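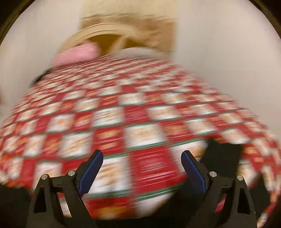 Home Garage Notes Trailers Tools Contact

4 min read

The trailer lights on my utility trailer quit in March. The left turn signal went first, then the running lights on both sides, and by the time I had it backed up to the garage the only thing that still worked was the right brake light. I had been putting off rewiring it for two years, so that settled it.

The trailer is a Kadley, the small single axle one with the fold-down ramp. It has a flat four plug, which means four wires: white for ground, brown for running lights, yellow for left turn and brake, green for right turn and brake. Most small trailers in this country use those colors, but check yours before you cut anything. On mine a previous owner had spliced in a length of lamp cord near the axle, so for a few feet there was no color code at all.

I checked the truck side first. A lot of people skip this and end up replacing a good trailer harness. I put a test light on each pin of the truck plug and had the clip on bare metal under the bumper. Running lights fine, left fine, right fine. Then I moved the clip from the bumper to the ground pin on the plug and tried it again, and the light was dim on all of them. So the truck had a bad ground too. The ring terminal was bolted to a painted bracket with rust behind it. I took it off, wire brushed the spot, put on a new terminal and a star washer and smeared some dielectric grease over it once it was tight. After that the test light was bright on every pin.

Then the trailer. I bought a Salcedo harness kit, the 20 foot one, which splits near the tongue so each side gets its own run. You can also buy the kind with a single loom down one side and a jumper across the back. I prefer the split kind. If you snag a wire on one side you still have lights on the other.

I pulled the old wiring out in pieces. It had been routed inside the frame rail, and I thought about using it to pull the new wire through, but it broke at the first splice when I tugged on it. I ended up feeding a stiff piece of fence wire from the back and taping the harness to the end. The left side went through in one pull. The right side hung up at the cross member and I had to go in from the side marker hole with needle nose pliers to get it past.

For the connections I used heat shrink butt connectors, the kind with glue inside. I have used the plain crimp ones before and they turn green in a couple of winters. The snap-on taps that come in the kit went in the trash. They cut into the wire and let water in, and the road here is salted from the first freeze on.

Each light got its own ground wire back to the tongue. The factory way is to ground the light through its mounting studs to the frame, and that works when the trailer is new. I bought a spool of white 16 gauge and ran it alongside the brown. It was one more wire to pull but I don't want to chase grounds on this trailer again.

The lights themselves are Erora LED units, sealed. They draw less than the old bulbs and there is no socket to corrode. If your truck is older and has a mechanical flasher, LEDs can make it blink fast or not at all. Mine has been fine because it only sees the trailer along with the truck's own bulbs.

I spent a little under 200 dollars on everything, and that includes a decent crimper I should have bought a long time ago. The work took 2 afternoons. The second one was mostly the right side.

I also put a Kalel plug holder on the tongue so the connector has somewhere to go when the trailer is parked. Before this I let it hang, and it dragged in the gravel, and I think that was half the trouble with the old one.

Still to do: the side markers. I left the old ones in place and tied them into the brown wire for now. They light up, but one lens is cracked and I can see it filling with water the next time it rains. I also need to repack the wheel bearings before I haul anything heavy, and the spare is older than I would like.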